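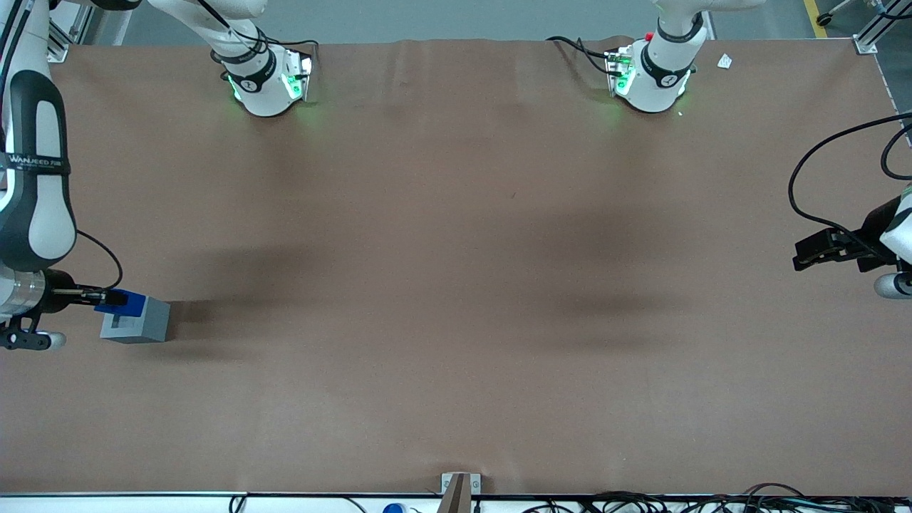

*Brown mat on the big table, small gray block.*

# Irnetti Table Mat, Large

So, the Irnetti. I've sold a lot of table mats out of my little Prustbridge shop and this is the one I keep taking home myself (I own two now, don't tell my husband). It comes in brown, moss and a dark gray, and it's 7 pounds in the big size, so it stays put when you lean on it.

I use mine for leatherwork mostly, some bookbinding in the winter. The top takes a blade well if you go easy on it. I wouldn't run a rotary cutter over the same line all afternoon — get the Bakke board for that, it's thicker and you'll be happier.
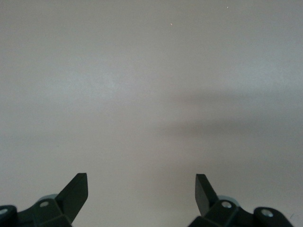 Now, creases. It ships rolled, and it will sulk for a few days when you open it! Lay it face down overnight with some heavy books along the short ends, then flip it. Please don't iron it. One customer did, and we had a long phone call.

**The details**

- Item number: 693
- Weight: 7 lb
- Cleaning: damp cloth, a drop of dish soap
- Trimming: fine with a sharp knife and a metal ruler
- Shipping: from our Grondthorpe stockroom, up to 19 days for moss

Glue peels off once it's fully dry. Wood stain doesn't, I'm sorry to say, and neither does the red ink from my date stamp. 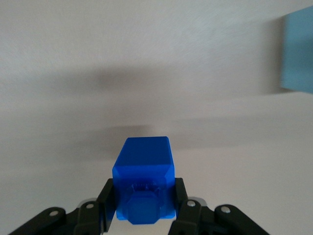
Radwa Radwan wrote in to say she'd had hers on the sewing table since July and would buy it again, but she wished the corners were rounded. Me too, Radwa! I've asked. Until then I snip mine with kitchen scissors, going around a coin, and they come out fine.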